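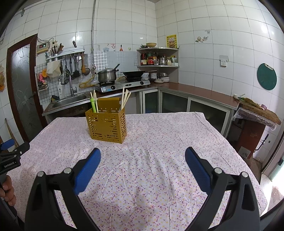

Small Kitchen Storage: Where the Chopsticks Should Stay
Project report, group 3
Xuân Kim, Ľubica Murín, Aníbal Grajales

1. Introduction
Our project studies how people keep eating tools in a small home kitchen. We chose the kitchen of Xuân's aunt, in a house from 1988. The family cooks there every day on a gas stove with two burners.

2. What we observed
The cooking tools, such as ladles and spatulas, hang on a metal rack on the wall. The chopsticks have a yellow plastic holder with slots in the sides, and the family puts it on the table, over the flowered cloth. Some brushes and chopsticks are also kept in a cup on the rack. So the same kind of thing has two places, and guests often ask which ones are for eating.

3. Proposal
We propose to keep in the holder only the chopsticks for eating, and to use one compartment for spoons. The cooking chopsticks will stay on the wall. We have a budget of 40 dollars for labels and hooks, and we did not spend it yet.

4. Next step
Ľubica will interview the family again in August.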